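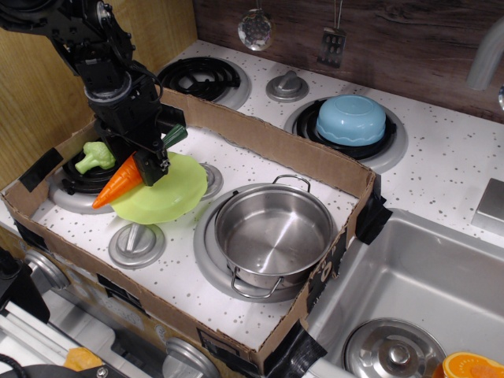 The food never stays where the cook puts it, one parent wrote on the back of a Skasico record sheet, and the stove is always the first thing to fill up. Several other households made much the same remark. It is a fair summary of what the records show, and it is the reason we treat the stovetop separately from the shelves and the sink in this section.

Figure 4. Toy carrot, plate, broccoli floret and cooking pot at the stovetop of a play kitchen, Cesura set.

4.3 Food on the stovetop

Households in the Skasico study noted where each piece of toy food was lying when play stopped. We received 2,513 placements. After sheets with missing or unclear entries were removed, 2,206 were left for coding. A placement was coded by the surface directly under the piece: pot or pan, plate, burner, counter, shelf, sink or floor. Pieces held in the hand or otherwise off any surface were left uncoded, even when it seemed plain where they were going.

Burners were a more common resting place than we had expected. In the pilot, we had grouped them with the counter, on the view that a child who puts a vegetable down on a stove is simply using the nearest flat spot. Parents disagreed. Many reported that food on a bare burner was being "cooked," and that moving it brought a protest. We therefore gave burners their own code. The broccoli in Figure 4, which rests on a coil burner with a pot standing empty nearby, would be coded as burner. The carrot is just above the plate and would not be coded.

Plates caused more trouble. In full-size kitchens the plate usually comes late in the work and stays away from the heat. In play kitchens there is often no other place for it, and it ends up on the stove next to the pots. The light green plate in Figure 4 takes up part of the space between two burners, and a knob shows from under its edge. Where a plate sat partly on the stove, we still coded the food on it as plate. The position of the plate itself was written in the margin and is not used in the tables.

Pots were coded in the same way whether or not they stood on a burner. Size matters here. A small steel pot with wire handles holds a few vegetables at most, and a long carrot may not lie flat in it. Some sheets had pieces listed as "in pot, sticking out." We counted these as pot.

Edges also made a difference. Najafi sets have a flat top with no rim, and parents using them often noted food on the floor. Other stovetops are closed in, either by a molded lip or by something added later. The shallow cardboard walls and black tape in Figure 4 make an edge of this second kind. We did not ask households to report additions, so we cannot compare the two groups properly. The few notes we have suggest that an edge keeps small pieces on the stove – and also that it makes the stove harder to clear at the end of play.

Two raters coded all of the sheets. They differed mostly over pieces resting on more than one surface, such as a carrot with its leaves on the plate and its tip on the counter. The rule adopted was to follow the heavier end. In nearly 3 in 100 cases this could not be decided from the sheet, and the household's own wording was used.

The shelf and sink records are taken up in 4.4. They were kept less regularly, especially in December, when many families had added new pieces to their sets.

Print this section | E-mail this section
Last updated: December
Contact the Skasico project | Copyright Skasico project, all rights reserved | Back to top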